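4장. 손목 카메라와 집게 손가락 맞추기

3장까지 따라오셨으면 팔은 이제 제 발로 서 있을 겁니다. 베이스는 책상에 물려 있고, 관절은 전부 번호가 붙었고, 전원을 넣으면 모터가 윙 하고 힘을 주죠. 이번 장은 그 끝에 달린 부분, 그러니까 손목에 카메라를 올리고 파란 손가락 두 개를 끼워서 처음으로 뭔가를 집어 보는 데까지입니다. 저는 이 장에서 제일 오래 헤맸어요. 그래서 글도 제일 깁니다(죄송).

제가 쓰는 건 Gandix 팔 키트 2차 개정판이고, 제어 프로그램은 Brirkavik입니다. 1차 개정판 쓰시는 분은 손목 브래킷 구멍 간격이 달라서 4.1은 그대로 못 따라 하십니다. 부록 B에 있는 변환판을 먼저 만들어 오세요.

준비물

손목 브래킷, M3 나사와 와셔 한 봉지, 손가락 한 쌍, USB 카메라 모듈과 납작한 케이블, 2mm 육각 렌치, 벨크로 끈, 네임펜. 그리고 집어 볼 물건 몇 가지. 물건 얘기는 4.4에서 자세히 합니다.

4.1 손가락 끼우기

1. 전원을 끕니다. 프로그램에서 토크만 끄는 걸로는 모자라요. 어댑터 플러그를 뽑으세요.

2. 집게 모터의 원형 혼을 손으로 천천히 돌려서 표시선이 위로 오게 합니다. 표시선이 안 보이면 혼 테두리에 작은 홈이 있으니 거기에 네임펜으로 점을 찍어 두세요.

3. 왼쪽 손가락부터 슬라이더에 밀어 넣습니다. 칸칸이 파인 면이 안쪽, 그러니까 마주 보는 쪽입니다. 저는 처음에 이걸 바깥으로 끼워 놓고 왜 자꾸 물건이 미끄러지나 한 시간을 들여다봤습니다.

4. 오른쪽도 똑같이 끼우고, 두 끝의 높이가 같은지 책상에 살짝 내려서 맞춰 봅니다. 한쪽이 먼저 닿으면 그쪽 나사를 반 바퀴 풀고 다시 맞추세요.

5. 나사는 멈추는 느낌이 오면 거기까지만. 더 조이면 슬라이더가 뻑뻑해집니다.

주의: 손가락을 끼운 다음에는 전원이 들어온 상태에서 두 손가락 사이에 손을 넣지 마세요. 작은 모터라고 얕봤다가 저는 검지 손톱에 멍이 들었습니다. 조정할 때는 귀찮아도 매번 플러그를 뽑으세요, 제발요.

4.2 카메라 달기

카메라 위치는 Orlando Cuervo가 올려 둔 설계를 거의 그대로 가져왔습니다. 원래 도면에서는 카메라가 손목 축 바로 위에 오는데, 저는 조금 뒤로 물려 달았어요. 제 책상에서는 그렇게 해야 두 손가락 끝과 책상 위 물건이 한꺼번에 들어오더라고요. 이 부분은 취향도 좀 탑니다.

1. 카메라 모듈을 브래킷 안쪽에 대고 나사 네 개를 전부 헐겁게 걸어 둡니다. 하나를 먼저 꽉 조이면 나머지 구멍이 안 맞아요.

2. 케이블은 팔 바깥쪽으로 빼서 팔꿈치 관절 앞뒤로 벨크로를 한 번씩 감습니다. 관절을 끝까지 접었다 펴 보면서 케이블이 팽팽해지는 자세가 없는지 확인하세요. 손목을 돌리는 방향도 양쪽 다 해 보셔야 합니다.

3. 카메라 각도는 일단 아래로 비스듬히 두고, 나사를 대각선 순서로 조입니다.

4. 전원을 넣고 Brirkavik에서 카메라 창을 엽니다. 두 손가락이 왼쪽 아래와 오른쪽 아래 구석에서 비슷한 크기로 들어오면 잘된 거예요. 한쪽만 크게 보이면 브래킷이 틀어진 겁니다. 3번으로 돌아가세요.

참고: 납작한 케이블은 Londoño 가게에서 긴 걸로 샀는데, 길이가 남는다고 베이스 옆에 둘둘 말아 두면 팔이 돌 때 걸립니다. 책상 뒤로 늘어뜨리는 게 제일 속 편했어요.

참고 하나 더: 카메라 창이 까맣게만 나오면 렌즈 보호 필름부터 떼 보세요. 네, 제 얘기 맞습니다.

4.3 집게 영점과 벌림 폭

여기서부터는 프로그램 화면을 보면서 합니다. 메뉴 이름은 제 버전 기준이라 조금 다를 수 있어요.

1. 설정에서 '끝단'을 열고 집게 모터를 고릅니다.

2. 토크를 '약'으로 내립니다. 이 단계를 건너뛰고 바로 닫기를 누르면 손가락끼리 세게 부딪힙니다.

3. 닫기 버튼을 짧게 여러 번 눌러서 두 끝이 살짝 닿는 지점까지 보냅니다. 꾹 누르고 있지 말고 톡톡톡.

4. 그 자리에서 '닫힘 저장'을 누릅니다. 제 팔은 값이 224로 나왔어요. 여러분 값은 당연히 다를 테니 제 숫자를 베껴 넣지 마시고, 나온 값을 종이에 적어서 베이스 옆에 붙여 두세요. 프로그램을 다시 깔면 이 값이 날아갑니다.

5. 이제 열기를 눌러 최대로 벌리고 '열림 저장'. 슬라이더 끝에 닿기 직전에서 멈추는 게 좋습니다. 끝에 닿은 채로 저장하면 모터가 계속 밀고 있어서 금방 뜨끈해져요.

6. 열고 닫기를 10번 반복시킵니다. '반복 시험'에 횟수를 넣는 칸이 있어요. 중간에 끼긱 소리가 나면 멈추고 4.1의 5번을 다시 보세요.

주의: 반복 시험이 끝나면 집게 모터를 손등으로 살짝 대 보세요. 오래 못 대고 있겠다 싶으면 전원을 뽑고 20분 쉬었다가 다시 합니다. 저는 기다리기 싫어서 그냥 밀어붙였다가 모터 하나를 새로 샀습니다. 배송비가 아까워서 두 개 샀고요.

4.4 책상과 시험용 물건 준비

저는 이 작업을 Parncombe 공유 작업실의 창가 자리에서 주로 합니다. 집에서도 해 봤는데 식탁이 낮아서 허리가 아프고, 무엇보다 저녁마다 치워야 해요. 작업실 책상은 길이가 거의 900mm라 팔 한 대와 노트북을 올리기에 딱 좋습니다. 더 짧은 책상이라면 노트북은 옆 의자로 내려 두세요.

상판은 밝고 무늬 없는 게 편합니다. 나뭇결이 진한 책상에서 해 보신 분은 아실 텐데, 카메라 창에서 물건 가장자리가 결에 섞여 버려요. 하얀 판을 하나 구해서 깔고 네 귀퉁이를 고정하면 됩니다. 빛은 한쪽에서만 너무 세게 들어오지 않게 하시고요. 햇빛이 쨍한 오후에는 저는 그냥 블라인드를 내립니다.

첫 물건으로는 눕혀 놓은 음료 페트병을 권합니다. 가볍고, 떨어뜨려도 안 깨지고, 라벨 색이 진한 걸 고르면 하얀 상판에서 바로 눈에 띄어요. 처음에는 뚜껑을 꼭 잠그세요. 컵이나 캔은 그다음이고, 유리는 한참 뒤에 하셔도 됩니다.

4.5 첫 집기

1. 페트병을 팔이 편하게 닿는 거리에 눕힙니다. 팔을 쭉 펴야 겨우 닿는 자리는 피하세요. 거기서는 손목 각도를 바꿀 여유가 없습니다.

2. 집게를 열림 위치까지 벌립니다.

3. 팔을 '느림'으로 두고 병 위쪽으로 가져갑니다. 처음에는 책상에서 넉넉히 띄워서요.

4. 카메라 창을 보면서 두 손가락 사이 한가운데에 병이 오도록 손목을 돌립니다. 병이 비스듬히 누워 있으면 손목도 그만큼 틀어야 해요. 두 손가락을 잇는 선이 병의 길이 방향과 직각이 된다고 생각하시면 쉽습니다.

5. 아직 내리지 마세요! 여기서 잠깐 손을 떼고, 한쪽 손가락 끝이 병 위로 올라타게 생기지 않았는지 옆에서 눈으로도 봅니다. 카메라 창만 믿고 내리다가 병을 꾹 눌러서 굴려 버린 적이 한두 번이 아니에요.

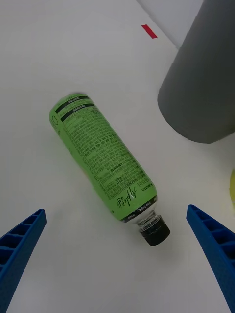 그러고 나서 천천히 내리는데, 내리는 동안에는 손목을 건드리지 않는 게 요령입니다. 내리면서 돌리면 손가락 끝이 옆구리를 툭 쳐요. 각도가 마음에 안 들면 다시 올려서 고치고, 또 내리세요. 좀 답답해도 이쪽이 빨라요.

6. 손가락 끝이 책상에 닿기 직전에 멈춥니다. 책상을 긁는 소리가 나면 너무 간 겁니다.

7. 닫기를 톡톡 눌러서 양쪽이 병에 닿게 합니다. 한쪽이 먼저 닿으면 병이 밀리는데, 조금 밀리는 건 괜찮아요. 빙그르르 돌 정도면 4번부터 다시.

8. 토크를 '중'으로 올리고 들어 올립니다. 손바닥 하나 높이면 충분해요. 그 상태로 잠시 두고 미끄러지는지 봅니다.

9. 다시 내려놓고, 열고, 팔을 위로 빼고 나서 옆으로 치웁니다. 열자마자 옆으로 움직이면 병이 손가락에 걸려 따라옵니다.

주의: 병이 굴러가도 움직이는 팔 밑으로 손을 뻗지 마세요. 반사적으로 손이 나가거든요. 정지 버튼이 먼저예요. 저는 정지 버튼을 왼손 바로 밑에 두고 합니다.

4.6 잘 안 될 때

들었는데 한쪽으로 기운다: 무게중심에서 먼 데를 잡은 거예요. 뚜껑 쪽 목 부분을 잡으면 대개 이렇게 됩니다. 몸통 가운데를 잡아 보세요.

닫았는데 그냥 빠진다: 손가락 안쪽 면을 물티슈로 닦고 말린 다음 다시 해 보세요. 그래도 빠지면 얇은 고무 시트를 잘라 붙이는 방법이 있는데, 붙이고 나면 닫힘 값을 꼭 다시 저장해야 합니다.

카메라 창으로는 가운데인데 실제로는 치우쳐 있다: 십중팔구 카메라가 옆으로 돌아간 겁니다. 4.2로 돌아가서 나사를 다시 풀고 맞추세요. 저는 이걸 손으로 보정하면서 쓰겠다고 버티다가 일요일 하루를 통째로 날렸습니다.

들어 올리는 순간 팔 전체가 툭 처진다: 집게 문제가 아니고 어깨 관절 토크입니다. 3장 마지막에 있는 표를 다시 보세요.

화면이 뚝뚝 끊긴다: 카메라를 허브에 꽂았다면 노트북에 바로 꽂아 보시고요. 그래도 끊기면 Brirkavik 카메라 설정에서 화질을 한 단계 내리면 됩니다. 집는 연습에는 그 정도 화질로도 전혀 불편하지 않았어요.

눕힌 병을 여러 방향으로 놓고도 무난하게 집히면 설정 파일을 다른 이름으로 한 번 저장해 두고 5장으로 넘어가세요. 5장에서는 이 동작을 녹화해서 되풀이시키는데, 녹화 버튼을 누르기 전에 닫힘 값이 그대로인지 붙여 둔 종이와 한 번 대조해 보시기 바랍니다.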